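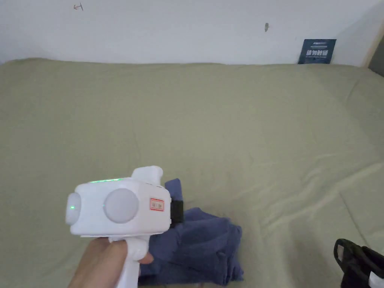

A dark blue cloth on a pale olive-green sheet.

I have been reading the Book of Ruth again, slowly, a few verses before the light goes off, and I have decided that we hurry Naomi along far too much. Every novel and study guide I own (and there are 26 on the shelf now, heaven help me) gives her a chapter of grief and then rushes off to the barley field, where the handsome landowner is waiting. I do love the barley field! But Naomi comes home and tells her old neighbours to call her Mara, bitter, and she says it out loud in the street, and I think we ought to stay there with her a good while longer.

Sylvie Leclerc, who leads our Gosselin reading group, lent me a novel last November that gave Naomi barely 20 pages out of 222. It was prettily written, and I cried at the wedding like everyone else, but I kept wanting to go back to that older woman at the gate, tired from the road and cross with God. Some of us have been her. I would happily read 100 pages of her sitting in an empty house, and I wish somebody would write them.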